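Beta testers wanted for Irik, my tape-style saturation plug-in

Hi, I'm Baltazar Cisneros, and I make audio plug-ins under the name Tromness. I've been working on a new one called Irik for most of the last year, and it's finally stable enough that I'd like other people's sessions to break it.

Irik is a saturation and gentle compression plug-in for individual tracks and buses. You get a drive control, a bias control, two flavors of high-end rolloff and a mix knob – that's pretty much the whole front panel. My last plug-in, Dutivano, had 43 parameters and I got a lot of email about it, so this time I kept things small.

I'm looking for 16 people. You don't need to be a full-time engineer, and I'd love to have a few bedroom producers in the group. I do need people who finish mixes fairly often and who don't mind writing down what happened when something goes wrong. "It crackled" is a start, but "it crackled when I bounced at 96k with the buffer at 64" makes my whole afternoon!

Valeriano Bermúdez is running the test with me. He did the presets for Dutivano and he'll be the one answering most of your bug reports, usually faster than I would.
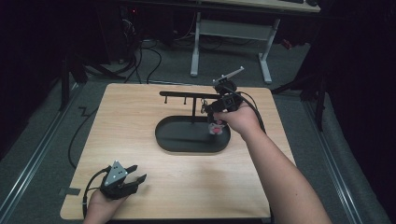
What I'll ask you to do

Use Irik on at least two real projects over six weeks. Send in a short report after each one (there's a form, it takes maybe ten minutes). Try it on things I don't record much myself: upright bass, brass, live drums with a lot of bleed, spoken word. And please open some big old sessions with it. I've had 70 instances going on my own machine, but that's one computer in one room and I know its habits by now.

What you'll need

A Mac or Windows computer, 64-bit, and any host that runs VST or Audio Units. I'm short on Windows testers, so you'll go to the top of the pile. Please don't use the beta on anything due tomorrow morning.

What you get

A full license for Irik when it comes out, plus Shibata, my little stereo width tool, which you can download on day one. There's no pay, sorry – it's still just me and Valeriano. Your name goes in the credits page if you want it there.

How to apply

Use the contact form on this site and put "Irik beta" in the subject line. Tell me your computer, your host, your usual sample rate and what kind of music you work on. A link to something you've mixed is nice to have. We start at the end of January 2013, and I'll write back to everyone within 14 days, including the people I can't fit in this round. If you wrote to me in December asking about a beta, please send the form anyway, my inbox is a mess.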